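Sim notebook, gripper comparison, dining room set
Tuesday, started 8.15 or so, finished late afternoon

Carrying on from the bench runs. The bench scene told us which gripper can hold what, but it has nothing in it except a slab and the arms, so it says very little about reach or about getting a wrist past furniture. Svenja wanted both grippers tried in a furnished room before we decide what to order for the real arms. I agreed and set it up this morning.

Setup

Trokell on the right arm (white, rounded fingers). Flisten on the left arm (black, cylindrical body, stepped where the adapter ring goes on). Both on the same wrist flange in the model. Controller is Colletell, the build Svenja tagged last week, with one change: I put the joint damping on the left back to the old value. The new value made the left wrist ring for a good while after every stop and I could not get a clean reading from it.

Step rate 500 per second. I tried half that first, to save time, and contact with small objects went bad straight away. The fingers sank into the rim of the bowl and then spat it across the table. Left it at 500 for everything after that and threw away the early runs.

View is the head one, looking forward over the top of the body. The roll offset on it is still in the config from Mervyn's mounting test. I left it alone, as the logged poses are all in base coordinates and changing it would mean redoing the calibration file. It does make the footage tiring to look at. If anyone wants to scrub through the recordings, turn your player to suit.

Plan for the day was the same for each arm: 15 approaches to the near edge of the table, stop and hover for 4 seconds, then go down to the object and close. Hover first, every time. On the bench we went straight in and could never tell whether a miss came from the arm arriving in the wrong place or from the fingers.

Right arm runs, morning

Started with the Trokell and the left arm parked upright, gripper pointing at the ceiling. Parking it like that keeps the elbow away from the body and leaves the right arm the whole near edge to work on.

First few approaches came in too low. The planner was treating the table as if its top sat lower than it does, and the wrist brushed the edge on the way over. Found it in the scene file: the collision box for the table had been made from the legs and not from the top. Corrected, reloaded, restarted the count from one.

After that the hover was steady. Drift at the fingertips over the hold was small enough that I stopped writing it down for each run and let the log have it. The forearm comes across in front of the dark cabinet on the right, and I had expected the planner to complain about clearance there. It did not. I would still like to see the margin plotted before we trust it with the longer tool.
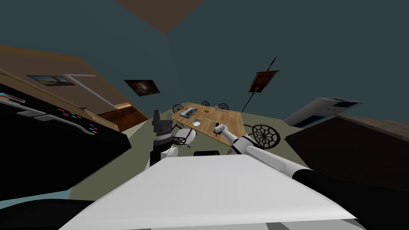
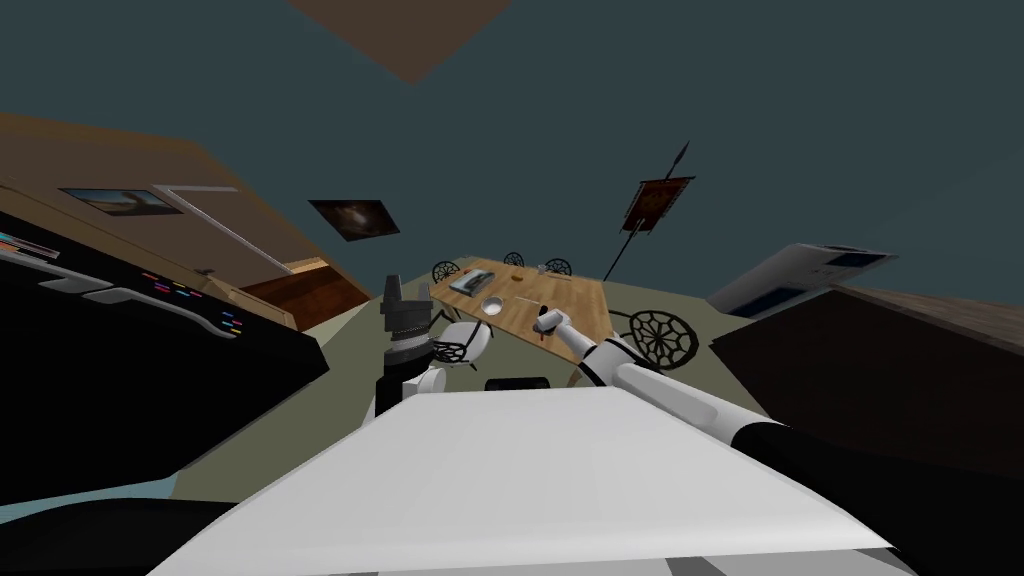 Right arm with the white gripper hovering at the near edge of the table, left arm upright with the black one. Same in both.

Bowl: good. The rounded fingers want to ride up the outside of the bowl if they close too high, so I dropped the closing height by 8 mm and the riding up stopped. It now closes, settles and lifts in one go. Two runs had a slight turn of the bowl in the fingers at the top of the lift. Not enough to lose it.

Flat grey thing at the left end of the table: no good, as we thought. Nothing for the fingers to get under, and the right arm is close to the end of its reach over there in any case. Tried dragging it to the edge with one finger down and the wrist flat. It moved, but it also swung round, and by the time it reached the edge it was pointing the wrong way for a pinch. Gave that up after three goes. If we want flat items done with this gripper we need either a thin nail on the fingertip or a proper push-to-edge routine, and the second of those is a week of somebody's time.

Small items: mixed. It can pinch them but the fingertip is wider than most of what it is picking up, and you lose sight of the object from the head view as soon as the gripper is over it. A wrist view would help more here than a different finger would. Noted for later.

Left arm runs, afternoon

Swapped over. Right arm folded back to the side, left arm brought down from park.

Bringing it down is where the time went. From upright the wrist has to turn almost the whole way over before the gripper faces the table, and the Colletell planner likes to do that turn early, while the arm is still near the body. On four of the approaches it took the forearm close to the near edge of the tabletop and stopped itself. I put in a waypoint above and outside the table so it does the turn out in the open, and after that I had no more stops. The waypoint costs us a bit on each approach. Svenja thinks the planner could be persuaded to do the same thing by itself with a weight on wrist height. She is welcome to try.

The chairs need a word. The backs are open webs, and the collision shape somebody has given them is a solid disc. That is the safe way to do it, and I am not asking for the holes to be modelled. But the disc is fatter than the chair by a good margin, and the planner goes a long way round a chair it could pass quite easily. I have thinned the disc on the big one at the right end and left the others as they were, so be aware that the chairs are not all the same if you compare paths on the two sides of the table.

Flisten on the bowl: fine once it is there. It comes straight down and grips from the inside, so no riding up. Lift was steadier than with the Trokell and I saw no turning. It does need to be well centred. Put it a finger's width off and one jaw lands on the rim, and then the force limit trips and the arm backs away. The Trokell forgives that sort of error and the Flisten does not.

Flisten on the flat item: same answer as the other, no good.

Flisten on small items: better than I thought it would be, given how bulky the body is. The jaws themselves are narrow. The trouble is the body coming down next to other things. With the objects spread out, no problem. When I set two close together, the body nudged the second one before the jaws had reached the first.

Where that leaves us

Trokell is easier to live with. It puts up with poor alignment, it parks small, and the planner has no trouble with it. Weak on anything thin.

Flisten holds better when it is lined up properly, and the steps on the housing give us somewhere to bolt a camera. It is longer, it needs the waypoint, and it wants a cleaner table.

I would not order on this yet. I have only run each gripper on one side, so some of what I am calling gripper could just as well be arm. The left model has the older joint friction figures in it and I do not know how much that matters. They need to be swapped over and the whole lot run again, same objects, same starting places.

Things to fix or check before then

Table collision box: corrected in my copy only. Needs pushing to the shared scene.

Left arm friction figures. Mervyn has the newer ones from the Bloxham arm and said he would dig them out.

Objects do not go back to quite the same place on reset. The bowl is close every time, the smaller things wander. Reset wants to write the poses directly and not drop them from a height.

Log names. I have two folders both called right_hover_b. The one with the later time is the good one.

Rendering was slow for the last hour. I had left the reflections on for the glossy black unit on the left side of the room and the machine was spending most of its time on that. Turned down now.

Added after talking to Svenja: she asks whether the hover drift was measured from the fingertips or from the flange. Fingertips for the right arm. For the left it was the flange for the first part of the afternoon, until I noticed, and fingertips from then on. The flange ones are marked in the log with an F. Please do not average them in with the rest.

Mervyn wants the damping value I went back to on the left. It is in the comment at the top of the arm file, next to the one I took out.

Next session: swap grippers, reset script first, then right arm again from run one.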